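Sovham Home Repair Board > Interior > Doors and Trim
Topic: Bathroom door swing - reverse it or go pocket?

Re: Bathroom door swing - reverse it or go pocket?
Posted by ozo_urmas

We have a house built in 2000 with a small bathroom off the back hall. The door swings in. My mother is moving in with us in June and she uses a walker. With the door open inward she can't get past it, and if she ever fell against it we could not get in to her. I have read enough to know that second part is the bigger problem.

Options as I see them:

1. Rehang the door so it swings out into the hall.
2. Pocket door.
3. Surface-mounted sliding door on the hall side.

I have two quotes. Contreras wants 439 to reverse the existing door, new hinges and new stops included, paint touch-up not included. A handyman from Larnolport said 417 for the same work but he would reuse the hinges. No one has wanted to give me a pocket door price over the phone.

The wall with the switch is the one a pocket would have to go into, so that probably matters.

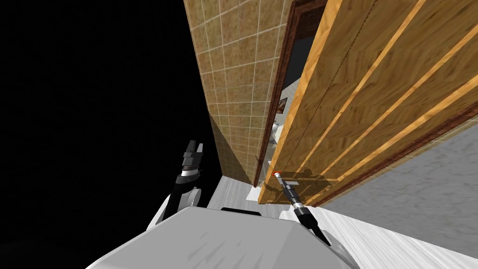
Narrow space with the door in it.

What would you do?

Urmas Ozoliņš

Re: Bathroom door swing - reverse it or go pocket?
Posted by hingeside

Reverse it. I did ours two years ago when my father-in-law had his hip done. It took one Saturday morning and most of that was chiseling the new mortises. You fill the old ones with wood patches and glue, sand them flat and you will not notice after paint.

Check the hall before you decide. An outswing door that opens across a linen closet or the top of a stair is a new problem. How wide is the hall?

Re: Bathroom door swing - reverse it or go pocket?
Posted by ozo_urmas

No stairs. The linen closet is on the other wall and further down. The bathroom door would open against a blank stretch of wall. I would lose the spot where we keep the vacuum, which I can live with.

Re: Bathroom door swing - reverse it or go pocket?
Posted by mudroom_dale

Going to disagree. If you are paying someone over 400 anyway, put that toward a pocket door and be done. A person with a walker has to back up to pull an outswing door open. My aunt hated hers. She had to park the walker, lean for the handle, then shuffle backward. A sliding door moves sideways and she can stand still.

Yes, it costs more. You are opening a wall. But you do it once.

Re: Bathroom door swing - reverse it or go pocket?
Posted by hingeside

You are opening a wall with a switch in it, possibly with a vent pipe in it, and if one side is tiled you are also matching tile in a house that is over 20 years old. "Costs more" is doing a lot of work there. I have seen that job go past four times the price of a rehang.

Also, pocket door hardware at the cheap end is bad. The recessed pulls are hard for anyone with arthritis.

Re: Bathroom door swing - reverse it or go pocket?
Posted by mudroom_dale

So don't buy the cheap end. And you can put a D-handle on a pocket door if you let it stop a few inches short of fully open. The backing-up issue is real and you skipped it.

Re: Bathroom door swing - reverse it or go pocket?
Posted by Felicidad Policarpio

I worked in home health for 22 years, so I have been through a lot of bathroom doors. Both of you are right about part of it.

The inward door is the one that has to go. I have waited in a hallway for the fire department because a patient was on the floor behind a door like that.

Between outswing and sliding, it depends on her hands and her balance. Have her try an outswing door somewhere now. You must have a closet that works the same way. Watch how she does it with the walker. If she can stand off to the latch side and pull, she will be fine. If she stands square in front of it every time, think about sliding.

Other things that cost less than the door:
- Swap a regular hinge for an offset (swing-clear) hinge. You gain close to the thickness of the door in clear opening.
- Lever handle, no round knobs.
- A privacy lock you can open from outside with a coin. Keep the coin on top of the trim.
- Take out any bath mat that slides.

Is that wall tiled right up to the door trim? And what is on the door now for a handle?

Re: Bathroom door swing - reverse it or go pocket?
Posted by ozo_urmas

Thank you, that is useful. I will have her try the coat closet when she visits Thursday.

Tile up to the trim on the one side, plain gray wall on the other. The handle is a lever already.
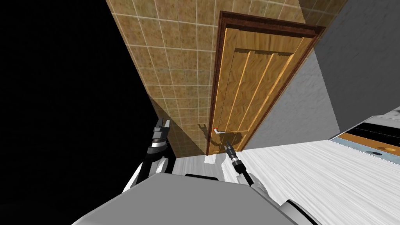 Re: Tile and casing (was: Bathroom door swing)
Posted by gridline_pat

Changing the title since this is a separate point. Do not let anyone pry that casing off without scoring the joint first. Run a knife along the line where the trim meets the tile, two or three passes, then use a thin bar and work from the inside edge of the casing, never from the tile side. If the tile was set after the trim, the grout can be holding on to the wood and you will pop a corner off.

For a plain reversal the casing may be able to stay where it is. The stops come off, the hinges move to the other face of the jamb and the strike gets turned around. Ask both bidders if they plan to pull casing. If one does and the other doesn't, that tells you something about the 22 dollar difference.

What I would not do is reuse old hinges. Pluline makes a swing-clear set and I have a pair on my laundry room door. No complaints so far, though the screws in the pack were short and I used longer ones.

Re: Tile and casing (was: Bathroom door swing)
Posted by mudroom_dale

Fair enough on the tile. If the tile goes to the trim I would not cut into it either. I would look at the surface-mounted slider before the rehang, but I'll drop the pocket idea.

Re: Tile and casing (was: Bathroom door swing)
Posted by hingeside

Surface sliders leak sound and light all the way around. In a bathroom next to a hall that gets old. Still voting rehang.

Re: Tile and casing (was: Bathroom door swing)
Posted by ozo_urmas

Update. She tried the coat closet. She stood to the side without being told and got it open on the first try, then did it again to show me. So we are going with outswing.

Called Contreras back. They will leave the casing alone and will fit swing-clear hinges if I supply them. Still 439. The other man said he would have to see it again, so I thanked him and left it there.

One more question. With the door stop moved, do I need a new threshold strip, or can the old one stay?

Re: Tile and casing (was: Bathroom door swing)
Posted by gridline_pat

If it is flat, leave it. If it has a raised lip, take it out and put in a beveled one, no more than half an inch high. Walker wheels catch on anything square.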